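Responding to a Jaw Pad Slip Fault on the Odano Hand-Held Gripper

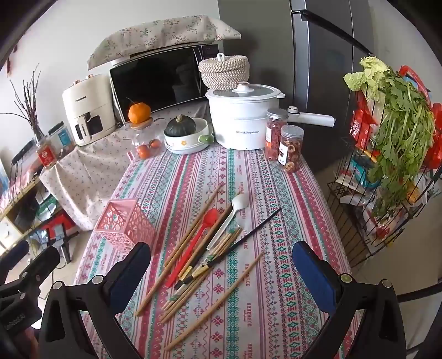

A slip fault is recorded when an object rotates or drops after the jaws have closed and the operator has not released the trigger. Thin, smooth objects produce most of these faults. Utensil sorting is therefore the standard check after any pad service: wooden chopsticks lying at mixed angles, with a silicone spatula and a plastic spoon among them, require the pads to hold narrow handles and wider ones in the same session. Operators who observe a slip must stop and follow the steps set out in this procedure.

1. Stop recording. Do not attempt the same grasp again.

2. Open the jaws fully and set the tool down on a flat surface. Keep fingers clear of the jaws until the power is off.

3. Switch off the tool and wait 60 seconds.

4. Inspect each pad for lifting, cuts or grease. Check the screw near the base of each pad. A screw that turns under finger pressure must be tightened before the tool is used again.

5. Wipe both pads with a damp cloth and let them dry for 15 minutes. Solvents are not permitted.

6. Restore power and close the jaws on a single chopstick. Hold for 14 seconds with the tool level.

7. If the chopstick turns or falls, replace both pads as a set. Pads of different ages must not be paired.

If 2 slips occur after replacement, withdraw the tool from use, attach a red tag and notify Mwende Makokha or Rostislav Tóth. Recordings made between the first slip and the repair must be marked as faulty and kept.

Procedure revised 28 Jan 2026. Approved by Igor Hrubý.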